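# Chapter 7: Fingers, Pads and the Wrist

When you finish this chapter you should be able to:

- take a pair of gripper fingers off a wrist, inspect them and put them back in the same alignment
- judge whether a grip pad needs cleaning, re-bonding or replacing
- route a wrist cable so that it survives a full day of rotation
- check a wrist camera after any work on the gripper
- fill in a pad record that the next person can use

## 7.1 Where the work gets interesting

We have reached the part of the book I most wanted to write! Chapters 4 to 6 dealt with the base, the joints and the controller, and if you have done the exercises you can now bring an arm up from cold, home it and jog it without frightening anyone. All of that effort exists so that two small pieces of metal and rubber can close on something at the right place with the right force. Everything the arm does for a living, it does in the last few centimetres.

It is also where most of your maintenance hours will go. A joint gearbox that is greased on time may go years without attention. A finger pad gets pressed, dragged, twisted and knocked against table edges all day long, and it picks up every bit of fluff in the building while it's at it. Technicians who come to us from conveyor or packaging work are often surprised by how small the tools are. You'll want a set of good hex keys, a torque driver, a soft brush, lint-free cloths, a bright torch and a magnifier. Keep them together in one tray. Hunting for a 2.5 mm key while an arm is held half-dismantled is nobody's favourite part of the morning.

The running case for this chapter is the two-armed assembly cell at Irkwood, which we met briefly in Chapter 2. The cell practises putting together light plastic stands, and it is looked after by Deepika Kaimal, whose pad records I have borrowed from heavily (with her permission, and with her spelling corrected). Her cell logged 1,517 grip cycles in the week we followed it. That isn't a heavy load by factory standards, but assembly work is hard on pads because the parts get pushed and turned while they are being held.

## 7.2 What a finger pad has to do

A pad has two jobs that pull against each other. It needs enough give to settle around the part, and it needs enough stiffness to hold the part where the controller believes it to be. If it's too soft, a long tube will droop or rotate in the grip. If it's too hard, the contact shrinks to a line or a few points, and the part slips as soon as it meets resistance.

Surface texture matters as much as hardness. A bumpy surface lets each raised point flex a little and can cope with slight misalignment. A finer, closer texture puts more material in contact and tends to do better on smooth, dry plastic. Neither is best for everything, and you will meet both.

Shape comes into it too. A long, tapering finger gets into tight corners and between ribs. A blunt one is sturdier and forgives a clumsy approach. When you order replacements, write down the profile as well as the material. The Hegde catalogue lists them in separate columns, and it is very easy to fill in one and forget the other — I have done it, and ended up with a lovely bag of pads that fitted nothing we owned.

> **Key term: seating.** The way a part comes to rest against both pads once the fingers have closed. A part is well seated when a light push by hand, with the arm in hold, doesn't shift it.

## 7.3 Three kinds of wear

**Polishing.** The texture flattens at the contact area and starts to shine under the torch. Grip falls off slowly, so operators often turn up the closing force to make up for it. Check the force setting every time you inspect a pad. If it has crept up since the last entry, the pad has been wearing out quietly.

**Contamination.** Dust, lint, plastic swarf and adhesive residue fill the hollows of the texture. This is good news, really, as a clean takes two minutes and costs next to nothing. Brush along the finger from root to tip, then wipe with a cloth barely dampened with the cleaner approved for that pad material. Let it dry fully before the next grip.

**Lifting.** The edge of the pad comes away from the metal, nearly always at the tip first. A lifted tip catches on the part as the finger withdraws and can drag it out of place. Don't press it down and hope. Either re-bond it according to the supplier's sheet or replace it.

Deepika's team replaced one pair of pads after 329 cycles and another after 274, both for lifting, and both on the arm that does most of the inserting. When she went back through the program she found a withdrawal path that rubbed the fingertip on the rim of a socket each time. Two waypoints were changed and the next pair outlasted both. It's a lovely piece of detective work, and it started with a notebook. If the same fault comes back at the same spot on the pad, go and look at the motion.

## 7.4 Removing and refitting fingers

Work through these steps in order. The cell must be isolated and tagged as described in Section 3.4 before you start.

1. Jog the wrist to the service pose, with the fingers pointing away from you and at chest height.
2. Open the gripper fully, then isolate and tag.
3. Mark each finger on its outer face, L or R, with a paint pen. Fingers wear to suit their own side.
4. Support the finger with one hand and back off the mounting screws evenly, half a turn at a time.
5. Clean both mating faces. A single grain of grit here becomes a visible tilt at the tip.
6. Refit the finger, start every screw by hand, and tighten to the figure on the gripper's data plate.
7. Close the gripper on a strip of plain paper and check that the paper is held evenly from root to tip.

Step 7 is called the paper test, and I'd encourage you to become a bit obsessive about it. Tug the paper gently in each direction. If it pulls free near the tip but holds at the root, the fingers are splayed. Loosen, clean and try again.

## 7.5 Cables and the wrist camera

A wrist carries more cable than beginners expect: power and signal for the gripper, a line for the camera, sometimes a separate one for a force sensor. Every one of them has to bend each time the wrist turns. Leave a generous loop at the joint, and secure the bundle on either side of the bend and never at the bend itself.

After any work on the gripper, check the camera view before you release the cell. On the Irkwood cell the camera is mounted so that both fingers show in its view, which makes a superb inspection tool. Save a reference picture when the pads are new, then compare it with a fresh one at each service. Mohandas Kulkarni, who taught the evening course at Hurnora for years, used to make his students do this comparison before they were allowed to pick up a screwdriver. A finger that has shifted by a hair's breadth on the mount shows up beautifully from so close.

The brackets on this cell are made by Trarkeder and have a slotted foot. If the bracket has been knocked, the view will be rotated a little, and every grip taught by eye will be off by the same amount. Loosen the foot, bring the fingertips back to their reference positions and tighten again.

## 7.6 The cell at work

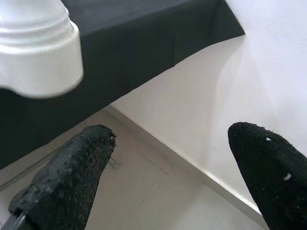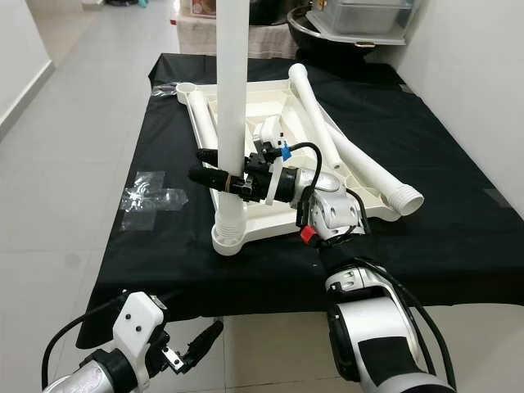

Reading a grip is a skill you build by looking at plenty of them, and I'd like you to start early. Try to form an opinion on three points: where the pads meet the part, which way the part is likely to be pushed, and where the cables will go on the next move. With the jaws closed on the upright white pole just above the stand's base, any sideways load at the socket acts close to the pads, so there is little leverage to twist the pole out of them. A grip much further up would turn the same small shove into a much larger turning force. In the close view from the wrist, look at the surfaces as well: the left finger is knobbly, the right one has a finer, knit-like texture, and there are two small white specks on the right finger. Specks like those go in the record, along with their position, and the pad gets a brush and a second look under the torch. If they're still there afterwards, reach for the magnifier and find out whether you are looking at dirt or at damage.

Notice the black cable looping away from the gripper as well. When you meet a loop like that in your own shop, run the wrist slowly through its whole range at reduced speed and follow the cable with your eyes the entire way. Pay particular attention to the ends of travel, where a loop that looked roomy at rest can pull tight or swing into the part.

## 7.7 The pad record

Keep one page per finger. It should show the date fitted, the pad material and profile, the closing force at each inspection, the cycle count, anything seen, and anything done. Initial every line. Sketch the finger outline once at the top of the page and number your marks on it, so that "speck, position 2" means the same thing to everyone on every shift.

A typical line from the Irkwood record reads:

> Sunday, before start. R finger. Force unchanged. Fluff at root, brushed out. Tip edge sound. Paper test good. D.K.

It took her less than a minute to write, and it tells the next technician almost everything. Start your own record with the training gripper in Practical 7A, and bring it with you to Chapter 8, where we'll use the force column to work out a sensible replacement interval.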